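Ticket 1520 — Intermittent network loss, second floor, Brurkstead office
Status: Resolved
Owner: Padmavathi Palaniappan
Priority: 2

Reported symptom

Wired clients on the second floor lose connectivity several times a day. Each outage lasts between ten seconds and one minute. Wireless clients on the same floor are not affected. The ground floor is not affected. Users report that shared drives disconnect and that the Zerncombe booking client has to be restarted after each drop.

Initial checks

Switch uptime is normal, so the unit is not rebooting. Link lights stay on at the desk end during an outage. A continuous ping from a wired client to the gateway fails for the length of the outage and then recovers without any action. A ping from the same client to its neighbor on the same switch does not fail. The fault is therefore on the uplink or above it.

Swapped the uplink patch cable at the switch. Moved the uplink from port 46 to a spare. No change. Outage recorded at 10:20 and again at 11:05.

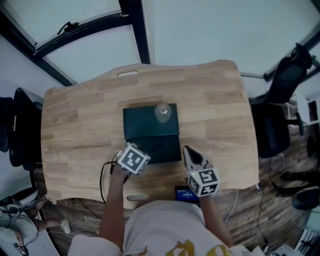 Logging on the switch was set to errors only. Raised the level to informational and pointed it at the log server. The log server clock was four minutes slow, which made the first set of entries hard to match against the ping results. Corrected the time source on both devices before going further.

Next outage at 14:31. The switch log shows a topology change notice two seconds before the first lost ping, followed by the uplink moving to blocking and then through learning to forwarding. Same pattern at 15:12. The link itself never goes down.

Spanning tree

Checked the root bridge. Expected root is the core switch on the ground floor. During normal operation the second floor switch agrees. During an outage it reports a different root with a lower priority value and a hardware address that is not in our inventory. When the outage ends, the core switch is root again.

Some device is joining the network with a low bridge priority, winning the election, and leaving again. The core switch log shows the better root advertisement arriving on port 9. The patch panel sheet lists port 9 as unused.
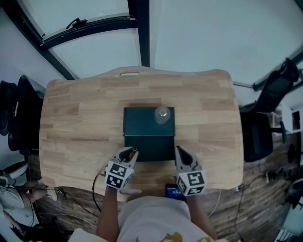 The sheet was last updated before the Kikside move. Traced the cable by hand with a tone generator. It runs to a wall outlet in the storage area behind the print room, where a small managed switch had been left connected. It came from the old Kikside rack and still had its previous configuration, including a bridge priority of zero. It was plugged into a power strip with a loose rocker switch. Touching the strip was enough to power the unit off and on.

The ground floor did not notice because its clients sit directly on the core switch. The second floor uplink was the one that had to recalculate each time.

Action taken

1. Disconnected the Kikside switch and labeled it for a factory reset.
2. Shut down port 9 on the core.
3. Set the core bridge priority explicitly. It had been left at the default.
4. Enabled root guard on all core ports except the two that face Tawhiri's equipment. Those are handled under their maintenance contract — do not change them without contacting Tawhiri first.
5. Enabled BPDU guard on all access ports on the second floor.
6. Replaced the power strip.
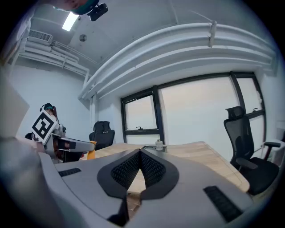 Item 5 put one access port into the error-disabled state right away. The cause was a desk phone with both of its network ports patched to the wall. Removed the extra cable and re-enabled the port. No other ports tripped.

Monitoring

Left the ping running over the weekend against the gateway and the file server. No lost packets through Saturday. One lost packet to the file server on the next working day, during its scheduled backup, with no topology change logged at that time. Not considered related.

Remaining items

Patch panel sheet needs a full check against the actual cabling. Separate ticket to be opened. Automatic port recovery is left off for now, so any port that trips BPDU guard has to be re-enabled by hand. The log level on the second floor switch stays at informational until the sheet has been checked.

Closed by P. Palaniappan. Reopen this ticket if a topology change is logged on the second floor uplink outside a maintenance window.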